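Subject: Re: [Flustholm-knitters] sock yarn for the swap
From: Jessie Innes

Hi all, 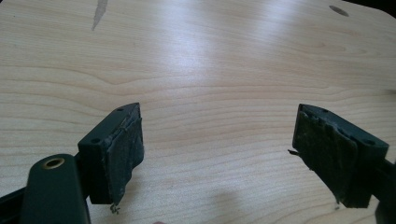

Agnes, yes please, save me the green! I've been knitting the same pair since November and I'm sick of gray – my husband says they look like dishrags.

Agnes Chisholm wrote:
> I have 7 skeins of sock yarn left over, mostly green.
> Does anyone want them before I mail the rest to my sister?

I can trade you some mohair, or a pie if you'd like that better.

Jessie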